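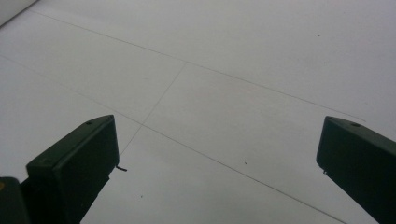 Adjoa Aryee asked at the May open evening whether a student with no programming experience could join, and several families have since written with the same concern.

Students > Clubs > Saltus Robotics Club > FAQ

4 January 2018
By Laurinda Paiva

Is prior experience required?
No. New members begin with gripper exercises over a white surface marked with thin lines, and start programming in the second term.

Who may join?
Any student enrolled at Irkeck in grade 9 or above. Places are limited to 17.

Does the club compete?
Yes. Members may apply for the Darnon Challenge team. Selection is made by Mutua Mollel.

May students take equipment home?
Grippers remain in the workshop. Notebooks may be taken home.

Contact: Club Office, Irkeck | © Saltus Robotics Club | Back to top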